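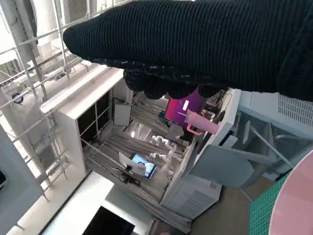

I almost didn't go. It was sleeting, the parking at the Coltov building is a joke, and I had a perfectly good couch at home. But Jintana Saithong had been after me since August to come see where she works, and the flyer for the open day promised free soup, so off I went on Feb 23, 2019 with my good boots on and my notebook in a sandwich bag.

Coltov, if you don't live out this way, is the old seed warehouse by the rail spur. The robotics people have the second floor. You come up a metal staircase, somebody hands you a name sticker, and then you're more or less let loose until your group gets called. They'd capped it at 80 visitors for the morning and I'd guess most of them turned up, plus a fair number of kids who were there strictly for the arms.

My group got Berwyn Jenkins, who talks fast and walks faster. He started us off at the Gemness bench (every bench has a name, and no, I never found out who picks them). That one does soft things: socks, dish towels, a sad-looking stuffed rabbit. An arm picks something up, moves it over, puts it down, and then does it all over again. It had been running since breakfast and the counter on the wall said 3,385 pickups since the New Year. A man behind me asked if that was a lot. Berwyn said it was a start.

Then on to the stations, and this was the part I'd come for! I had pictured something huge and orange behind a fence, like at a car plant. What they have are white enclosures you could lean right into, with a white jointed arm inside, gray cloth rumpled all over the floor of the thing, screens glowing away and cables in a tangle at the back. There was even something pink with a handle in there that I took for a mug. It felt a lot like my brother's garage, if my brother owned a robot.

I asked about the cloth. Jolán Boros, who was running the demo, told me they try it flat some days and bunched up on others, and the arm has a much harder time when it's bunched. She had it reach for a plastic spoon lying in a fold. First try, it got a fistful of cloth. Second try, the same. Third try it came up with the spoon and the whole group cheered — I mean really cheered, like a field goal. Jolán looked a little embarrassed and gave the spoon to a little girl in the front.

After that we got to drive one ourselves. You hold a pair of handles and the arm copies you, with a bit of a lag that makes you feel like you've had a glass of wine. I was supposed to put a sponge in a bowl. I'm not going to say how it went, except that Jintana has a video and I've asked her to delete it. Kanyarat Luangrath, who trains the new operators, said most people take 200 tries before they stop fighting the lag. I had 2.

The short talk at noon was on Dukura, their project for kitchens in care homes. Tassanee Wongsuwan gave it and she was good, very plain about what doesn't work yet. Glasses are hard. Anything wet is hard. Someone asked when you could buy one and she just laughed and went to the next slide.

The soup was lentil, by the way, and there was plenty of it. Bring cash for the coffee, the card reader downstairs was dead. And if you want to drive an arm, put your name on the sheet as soon as you get your sticker — by eleven the list was full and a couple of very disappointed ten-year-olds were being talked down with cookies.

Jintana says they'll do another one once the Petchrat bench is up and running. I've already told her I want another go at that sponge.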